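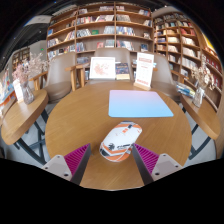 Mouse and mouse pad on a round wooden table.

How to read a city campaign finance report

By Trinidad Painemal
Updated 29/10/2019

This guide covers the reports that candidates for city office in Vesville file with the clerk. County and state races use other forms and are not covered.

Before you start

You need a web browser, a spreadsheet program and the full name of the candidate's committee. The committee name is often different from the candidate's name. If you only know the candidate, open the clerk's filing page, choose "Candidate statements" and read the committee name from line 2.

Step 1. Find the right report

Search by committee name. The results list every filing, newest first. Check the "Type" column. An amended report replaces the original for the same period, so if both are listed, use the amended one and save the original for comparison. The September report is the last full one before the election. Anything filed after it is a short-form notice.

Step 2. Read the summary page

Write down four numbers: cash at start, total received, total spent, cash at end. Start plus received minus spent should equal the end figure. If it does not, look for loans. Some committees list loans on their own page and leave them out of total received.

Next, compare cash at start with cash at end on the previous report. The two should match to the cent.

Step 3. Copy the donor list 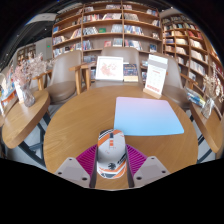
Donors are listed on Schedule A. Select the table from the first name down to the page total and paste it into the spreadsheet as plain text. Repeat for each page. Long schedules run to 44 lines per page, and the header row repeats, so delete the extra headers before you sort.

Set up these columns:

Date
Name
Employer
City
Amount
Total to date

Only gifts over $300 have to be listed by name. Smaller gifts appear as one lump sum at the bottom of the last page. Enter that sum on its own row and label it "Unitemized."

Step 4. Sort and check

Sort by name first. Look for the same person under two spellings, such as "F. Pascu" and "Florin Pascu," and compare the street addresses before you merge them. Then sort by total to date. The limit for one donor is $3000 per election cycle. Sort by employer last. A group of equal gifts from one employer on one date usually means a fundraiser was held. It is legal and does not show that anyone was paid back.

Step 5. Read the spending

Schedule B lists payments. Consultants are often paid in one sum that also covers mail and radio time. The breakdown, if there is one, is in the memo lines under the entry. A payment marked "reimbursement" must name the final vendor.

If something is missing

Write to the clerk's office and give the report number, the page and the line. The committee has 8 business days to answer a notice from the clerk. Check the filing page again after that for an amendment, and repeat Step 2 with the new figures.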